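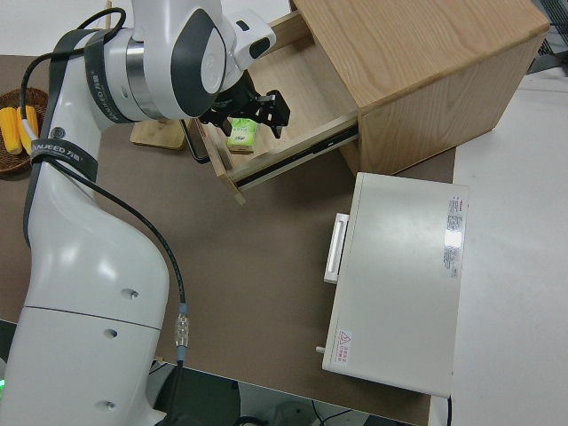
How to Run a Robot Demo at Your Open Day (and Still Enjoy It)

15 November 2022

I've now done the open day at Verkside twice, once as the person handing out name tags and once as the person standing next to the robot, and the second job is a lot more fun (and a lot harder on the feet!). A few people from other shops have asked me how we set up the drawer demo, so I'm writing it all down while I still remember it.

Pick one small job

Your first instinct will be to show everything the arms can do. I had a list. It had coffee on it. Forget the list and choose one job that a visitor can understand from the back of the group without you saying a word. Ours was opening a drawer and going in after the little green packet inside. Everybody has opened a drawer, everybody has an opinion about how hard it ought to be, and they start rooting for the gripper right away.

Set the table like a kitchen

We put down a brown top and dressed it with ordinary kitchen stuff: a wicker basket with two corn cobs, a mug tree, a couple of plates, the toaster oven, and the wooden cabinet with the drawer in it. Visitors relax when they see things from their own house. Kids go straight for the corn, and I mean straight for it, so put your tape line down before the doors open.

Once everything is where you want it, mark the spots. Small bits of tape under the corners of the cabinet are plenty. People lean on tables, and a cabinet that has slid over by the width of a finger will have you poking at the wrong bit of wood in front of a crowd. Ask me how I know.

Walk through it by hand first

Before anyone comes in, do the whole job yourself with your own hand, slowly. Where do you grab the handle? Which way does the drawer want to slide? Then run the arm at low speed and watch three moments closely: coming up to the drawer front, closing on the handle, and the first bit of the pull. If the approach is off, fix it there. Don't try to rescue it later in the pull – you'll just drag the cabinet with you.

Keep the other arm parked or moving very little while the drawer arm works. If both arms are busy, half the room watches the wrong one. 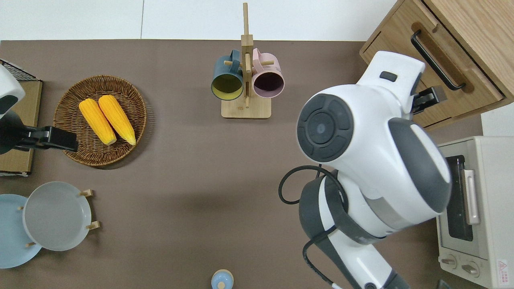 Clerner Shop Notes, No. 466

Now the talking part. I used to explain while the arm moved, and I lost people every time. What works better for me is to say one sentence ("it's going to take hold of that black handle and pull"), then hush up and let them watch. Questions come all by themselves once it stops.

Have an answer ready for these, since you'll hear them all day:

Is somebody steering it? Say exactly how your demo is being run. If a person is in control for part of it, tell them so. People like knowing, and they'll want to see the controls.

Could it hurt me? Show them the stop button and let one of the grown-ups press it. Then show them how you start up again.

Can it do my dishes? Oh, you'll hear this one. I point at the plates and say we're still on drawers.

Going for the handle

A bar handle is your friend. It gives the fingers something to close around, and people can see the grip from a long way off. Knobs are much fussier. The cabinet we had at the Degefa visit the year before had round knobs, and I spent most of that day apologizing to strangers.
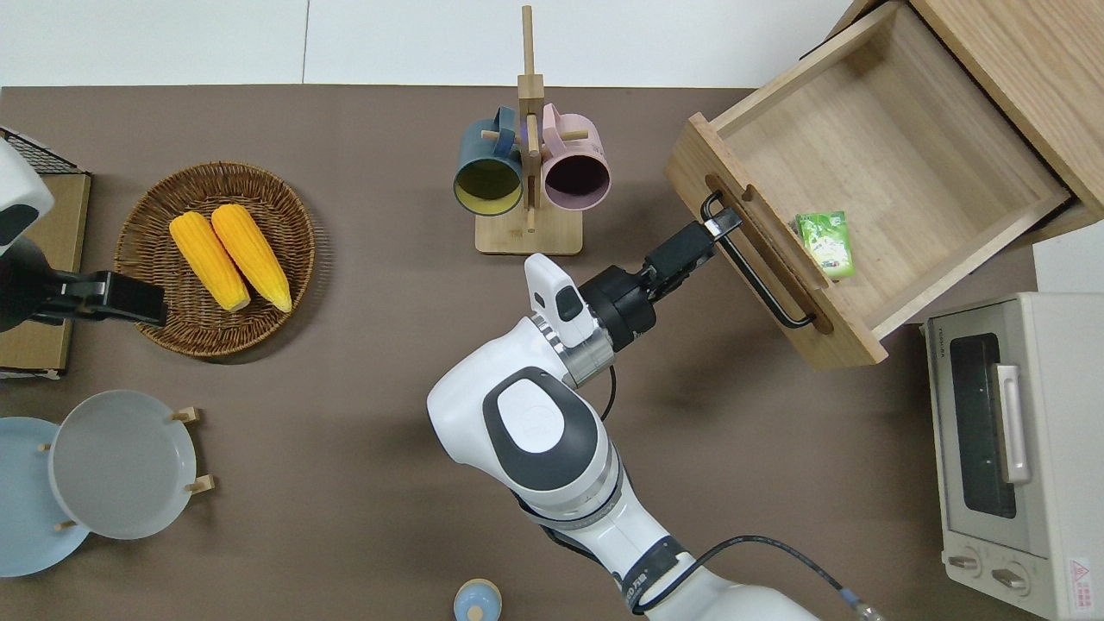

Pull slowly, and stop before the drawer reaches the end of its travel. You want enough room for the gripper to get down inside later, plus a little extra, and that's all. Let go of the handle, back the arm straight away from it, and only then swing up and over. I like to leave a pause there so the folks at the back can shuffle forward.

For the packet, come down from above. If your pick misses, leave it alone for a second, tell the group it missed, and try again. Our loudest cheer all day was for a second try.

Between groups

Put the packet back and close the drawer. Check your tape marks. Look over the cables where they run along the arm and down past the table, and make sure none have crept into the walkway. Drink some water!

Crowd size matters more than I'd expected. Hernard lent us the front hall, 4,000 square feet of it, and the sign-in sheets came to 1,021 people. We took them in groups of about fifteen. Any bigger and the short ones can't see.

We're doing a smaller version in December, evenings only, and I'm planning to try the mugs. I'll add a section on those once I've had some practice.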